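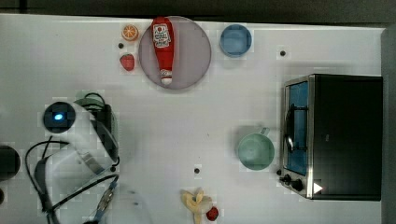
Birnier Shared Workshop, 19 April 2021

Home Build Guides Parts Downloads Forum Contact

Section 4. Setting the table and teaching the first moves

By now your Dedo arm should be bolted down, wired up, and able to find its home position without bumping into anything. If it can't do that yet, please go back to Section 3 and take your time over it. Marwa Lamrani and I spent a whole evening trying to teach a grasp to an arm that was still sitting crooked on its base, and all we got for our trouble was a bent finger pad and a cold supper.

The practice table is the part most people look forward to, and I can't blame them. You get to raid the toy box! Play food is very good for this work. A banana with its peel spread out asks something quite different of the fingers than a ketchup bottle lying on a plate does, and a strawberry is small enough to show up any slop in your wrist joint.

Before you begin: power to the arm OFF, gripper open, stop button within reach of your free hand.

1. Wipe the tabletop with a dry cloth. We like a white top, as the colored toys stand out well against it and the camera has an easier time of it.

2. Set the largest thing first. If you are using a toaster oven, as we do, put it on the right side of the table with the door facing left, toward the arm.

NOTE: The oven is only there as something to reach for and open. Leave it unplugged, tuck the cord well out of the way, and never run it while the arm has power.

3. Lay the plate toward the back of the table, near the middle, and rest the bottle on it lengthwise. A bottle lying down can't be knocked over, and you will be glad of that on your first day.

4. Put the bowl to the right of the plate and the mug a little way out from the oven door. Turn the mug handle so that it points away from the front edge. You can try harder angles later on, once the arm has earned a bit of trust.

5. Scatter the small pieces. We put the orange slice and the strawberry to the left of the plate and keep the banana down near the front edge with a dark red fruit beside it. There is no need to be fussy, but do leave a finger's width between neighbors so the gripper can get in.

6. Check the cables. With the power still off, swing the arm gently by hand through its full reach and watch the loops near the gripper the whole time. They should follow along without pulling tight and without dragging a toy off the table.

CAUTION: Do not tie the cables down hard to stop them looping. A loose loop looks untidy, I know, but a tight one will work its connector free sooner or later – and usually in the middle of a lift.

7. Switch on and start the Drarnetti control program. Wait for the camera picture to come up on your screen, then make sure the plate and the small pieces can all be seen clearly. If something is hidden, move the toy and leave the camera alone, or you will have to repeat the calibration in Section 3.

8. Choose SLOW and set the speed to 20. Please don't be tempted to go higher for the first session.

9. Guide the gripper over the strawberry, lower it, close, lift, and set the piece down in the bowl. Save the move. Repeat it until you can do it without holding your breath, and then go on to the orange slice, which lies flatter and needs a lower approach.

10. Leave the mug and the oven door for last. The door handle is curved, so bring the fingers in around the middle of it and pull in short steps of 2 cm, letting the arm settle between one and the next.

NOTE: If the program stops with code 153, the fingers have closed on nothing. Open the gripper, raise it clear of the table, and press RESUME. You don't need to restart.

CAUTION: Keep hands, sleeves, and curious children back from the table whenever the arm has power, even when it seems to be resting.

When you finish for the day, send the arm home before switching off. The toys can stay where they are if you'll be back tomorrow – otherwise box them up together, as a missing strawberry is a surprisingly hard thing to match. Spare finger pads and the longer Ait Brahim cable set are listed under Parts.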